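Unit 3: Evaluating a Simulation Kit Before You Buy
Course handout, Applied Robotics for Technicians
Instructor: Analyn Belmonte. Lab support: Rodel Saludo 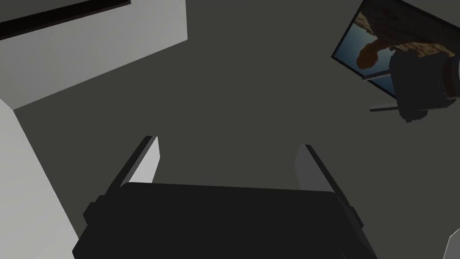 What the kit includes

The Josteck kit is a software package for practicing gripper work in a rendered workspace. It comes with one arm model, a two-finger gripper, a wrist view and a set of starter rooms. Fudetti sells it to schools as a yearly license. The price we were quoted is $934 for a lab of eight seats, with updates and email support included. A single seat bought alone is $672, so a school that needs two or more is better off with the lab price.

For this unit you will work through the kit as a buyer would. You are not graded on how well you drive the arm.

Reading the wrist view

The wrist view moves with the gripper. In the view at the top of this handout, the two fingers are open with nothing between them, and the surface beyond them is plain dark gray. Their inner faces are pale and their outer edges are dark, so the gap is easy to judge even against that background. The housing is harder to make out. It is close to the color of the surface, and students often misjudge how wide it is when they come in near a wall or panel.

The rocky landscape in the upper right corner is useful for keeping your bearings. When you rotate the wrist, check which way it tilts. The plain surface has no markings and will tell you very little about distance or speed.

Lighting can be changed under Room Settings. Write down the setting you used. Results from two different light levels should not be compared in your report.

What to test

1. Open and close the gripper at slow, medium and full speed. Note any delay between the command and the motion.
2. Move toward a pale panel and stop before contact. Repeat three times from different starting angles.
3. Rotate the wrist a quarter turn each way and return to the start position. Record the joint values before and after.
4. Load the Layug parts room and pick up the block. If it slips, save the log and note the grip force.
5. Close the program during a move, restart it, and see whether your session was kept.

Known problems

The September update fixed the crash on loading a saved room. Joint values still round differently in the log and in the side panel. Use the log.

The manual refers to a Brarurley controller. We do not have one in the lab, so skip chapter 8 and use the keyboard commands.

Your report

Two pages at most. State who you would recommend the kit to and at which price. Include your numbers from tests 2 and 3 in a table. If a test could not be finished, say where it stopped. Give Rodel your log files before you leave the lab, and bring a printed copy of the report to the next class.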